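The Candy Bowl Should Stay on the Table
by Karthikeyan Namboodiri
10 October 2025

When I came to live in this country, the first custom I understood without help was the bowl of wrapped candy. It stands in the bank, at the dentist, in the small office where I went to sign my lease. You take one, you say thank you, and you have spoken with a stranger. 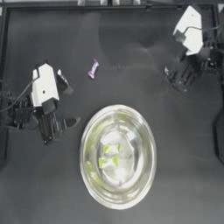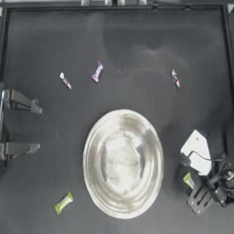 My own subject is a smaller bowl, the one at the office of Poojary, the accounting firm where I have worked for almost 51 months. In January the management asked us to give up the bowl and to use a dispenser instead, a closed box with a handle that drops one candy into your palm. It cost 269 dollars. The reasons were hygiene and order, and I do not laugh at these reasons. But I think they were weighed wrongly. A bowl lets you see what you are choosing. When only two candies are left and both have green and white wrappers, a clear glass bowl tells you so from across the table, and you can decide if you want green or if you prefer to wait. The dispenser keeps this secret until you have turned the handle, and then it is not polite to put the candy back.

My colleagues who defend the dispenser say that a bowl makes people greedy. I have sat near ours for a long time and I did not find this. Most people take one. A person who has a difficult day takes three, and I would like to live in an office where this is permitted. We buy 300 candies in a bag from Rusau, the wholesale shop behind the station, and the bag has never been our largest expense. The coffee costs much more and there is no box to control the coffee.

About hygiene I will say only that each candy has its own wrapper, twisted at both ends. I accept that hands go into the bowl. Hands go also on the door, on the printer and on the handle of the dispenser, which I have not yet seen any person wash. A bowl you can carry to the sink.

There is also the question of which bowl. My wife prefers steel, because it does not break and because her mother had one at Jememora, where she kept a guesthouse. I prefer glass. A steel bowl is handsome, but from a low chair you cannot know if it is full, and I have more than once put my hand inside one and touched the bottom. For children I would choose steel, and for an office glass.

I have written all this to the management in a shorter form. They answered that the matter will be looked at again when the dispenser needs repair. It already gives two candies at one turn if you hold the handle a little to the left, and I have told this to several people.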